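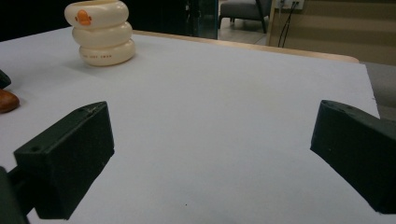 Reisegepäck: Haarbürste reinigen und verpacken

1. Haare mit einem Stielkamm vom Rand zur Mitte hin lösen und abziehen.

2. Holzbürsten nicht einweichen. Borsten nur 2 cm tief in lauwarmes Wasser mit etwas Shampoo tauchen, Griff trocken halten.
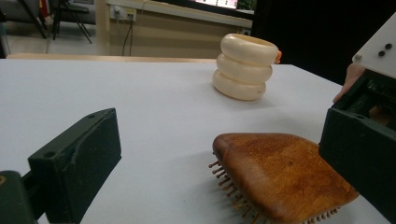

3. Mit den Borsten nach unten auf einem Handtuch trocknen lassen, nicht auf der Heizung. Dauer: fast 12 Stunden.

4. Erst danach in einen Stoffbeutel legen. Kunststoffbeutel halten Restfeuchte zurück.

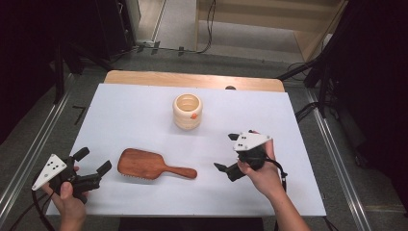

Wanderclub Maklow, Gruppe Ausrüstung

Keramikbecher im Koffer mit Socken ausstopfen, in ein Hemd wickeln und mittig packen. Für die Hütte in Nedness (Anreise mit Bus und Seilbahn) gilt weiterhin: höchstens 50 Liter Packvolumen je Person. Packliste ab März bei Deisy Huamán.

Stand: 8. Oktober 2018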